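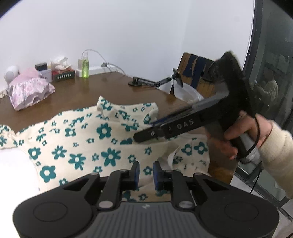 Sosell opens rentals on its hand-held gripper kit

Sosell will start renting its two-gripper kit in August – $517 a week, case and chargers included. Until now sale only. The pads grip thin printed cotton fine, says product lead Kayode Onyeka, altho slick linings are "still a work in progess." Minimum rental 2 weeks.
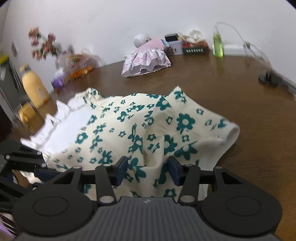

Where to get it

Pickup at the Furnach counter from 8 a.m. Shipping later, no date yet.

Comments

ybabalola: Does the rate cover spare pads?

Jatell fan: Steep. Would buy used

Contact Sosell News | © Sosell News | Back to top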